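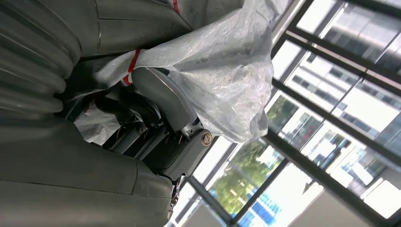 Chapter 7
Automation and the Reorganisation of Work

Learning outcomes

After completing this chapter, students should be able to:
distinguish between the automation of a task and the automation of a job;
describe how responsibility for quality, maintenance and safety may shift when robots are introduced;
identify the obligations of an employer to consult workers before and during a technological change;
assess a workplace training plan against the duties it is meant to support.

Key terms: task allocation, consultation, deskilling, upskilling, isolation and lockout, tacit knowledge, redeployment

Opening case: Kelden Components

Kelden Components manufactures moulded fittings for plumbing and irrigation at its plant in Hosstead. In June, the company's management informed employees that the trimming and packing lines would be fitted with robot arms supplied by Videro. The plant then employed 424 people, of whom 19 worked full time at the trimming benches. Most of them had learned the work from a colleague at the next bench, and the written procedure ran to a single page.

The business case presented to the board concerned output and injury. Trimming required the same wrist movement several hundred times in a shift, and strain injuries on the line had been a recurring item in the safety program. The supplier's proposal set a target of 600 fittings an hour for each cell. It made little mention of the people who would load the cells, clear their faults and judge whether a finished fitting was fit to sell.

Lena Wasilewska, then production supervisor, was asked to prepare a staffing plan. Her first draft listed the positions to be removed and the positions to be created. Her second draft, which the company adopted, listed tasks. It recorded who inspected incoming mouldings, who noticed when a blade had begun to dull, who decided to stop the line and who telephoned the warehouse when cartons ran short. Several of these duties appeared in no position description. All of them had been carried out by the trimmers.

Tasks, jobs and the work between them

A job is a bundle of tasks held together by custom, agreement and the judgement of the person who performs it. Automation is ordinarily purchased for one or two tasks in the bundle. The remaining tasks must be assigned to someone, and the manner in which they are assigned determines much of what employees will experience as the effect of the technology.

Three patterns are commonly observed. In the first, the remaining tasks stay with the original employees, whose work becomes more varied and often more demanding. In the second, they are divided between a small technical group and a larger group of attendants, and the attendants' work is narrowed. In the third, some tasks are not assigned at all. The last pattern is frequently discovered through a rise in customer returns or a delay in reporting faults.

At Kelden, the trimmers' representative, Everett Obi, argued that the second pattern would follow unless training was offered to every member of the line. The company had budgeted for the training of four technicians. Under the revised agreement, all trimming employees were entitled to 100 hours of paid instruction in cell operation, isolation and lockout, and basic fault diagnosis. Those who did not wish to continue on the line could apply for redeployment to the tool room or to dispatch without loss of pay.

The agreement did not settle every question. Pay classifications for cell operators remained in dispute, and night shift employees reported that instruction was scheduled mainly during the day. Section 7.4 returns to both matters.

Before you read further

Select a workplace with which you are familiar. Write down the tasks performed by one employee over the course of a single shift, including those that are not part of the formal position description. Retain your list, as it will be required for the exercise at the end of Section 7.2.

7.1 Consultation before installation

Consultation is the exchange of information and views between an employer and the employees affected by a proposed change, undertaken while the proposal can still be altered. Notice given after a purchase contract has been signed may satisfy a requirement to inform, but it leaves little room for employees to influence the layout of equipment, the pace of work or the content of training.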